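Cavalcanti film list, data card

Version date: 2020-10-23

Cavalcanti is a small table of feature films in which somebody makes or repairs things by hand: clocks, boats, shoes, violins, radios. It holds 328 films from 14 countries. I started it as a private list for choosing what to watch on Saturday night, and in September I cleaned it and put it in one file.

Each row is one film. The columns are title, original title, year, country, running time in minutes, craft, and weight. Weight is a number from 1 to 4, where 4 means the whole story depends on the work and 1 means we see the workshop in one or two scenes only. I gave these numbers myself after watching, so please take them as one person's opinion.

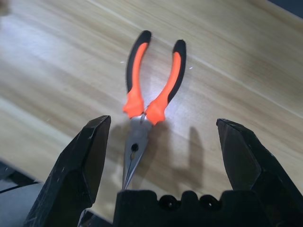
For 62 films I could not find a copy with subtitles in a language I read. In those rows the weight is empty - I did not want to guess from reviews.

Titles came first from the printed catalogs of the Tomgate film club, later from my own notes. Documentaries and television series are left out. Short films too, but I may add them.

Known problems: the country column has only one value, also for co-productions. Some years are the year of the festival and some the year of the cinema release.

The file is UTF-8, separated by semicolons. The script rititz reads it and prints a list by craft. The older version, called Allness, had different column names and will not work with it.

Corrections are welcome, best with the title and the year.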